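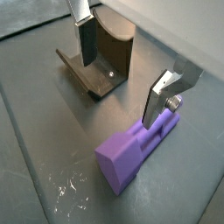
Skaltirero: Eine Schraube in der Grundplatte, und das soll 1286 Durchläufe halten? Glaub ich erst, wenn ich das Protokoll sehe.

Jovasley (Themenstarter): Kannst du haben. Die schwarze Aufnahme ist verschraubt, das Stecken läuft über eine feste Punkteliste. Kraftregelung gibt es keine, kommt im Juli.

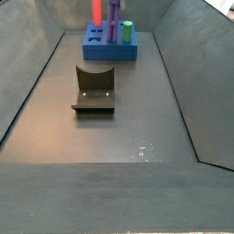 Aufnahme leer, lila Teil im blauen Block

Patum: Ohne Kraftregelung ist das Glückssache. Bei uns in der Werkstatt hat so was 6 Tage gehalten, dann war der Druck ausgeschlagen.

Jovasley: Welches Material? PLA würd ich dafür auch nicht nehmen.

Patum: PETG. Ändert am Spiel in den Löchern gar nichts. 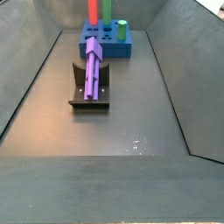 Re: Wozu überhaupt die Aufnahme?

Wijesinghe: Der Bogen oben zentriert doch nur quer. Längs kann das Teil wandern, wie es will. Ich würde einen Anschlag nachrüsten, bevor man über Software redet.

Skaltirero: Sehe ich anders. Erst messen, wie weit es wandert, sonst baut man nach Gefühl um. 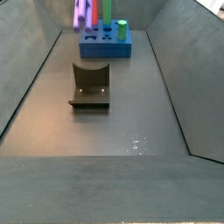

Und gemessen hat hier bisher keiner, Sirkka Mäkelä hat im alten Thread schon danach gefragt. Solange da keine Werte stehen, bleib ich bei meinem Zweifel.

Jovasley: Gut, Messuhr leih ich mir. Werte kommen.

Startseite | Forum | Projekte | Suche
Kontakt | © Werkstattforum | Nach oben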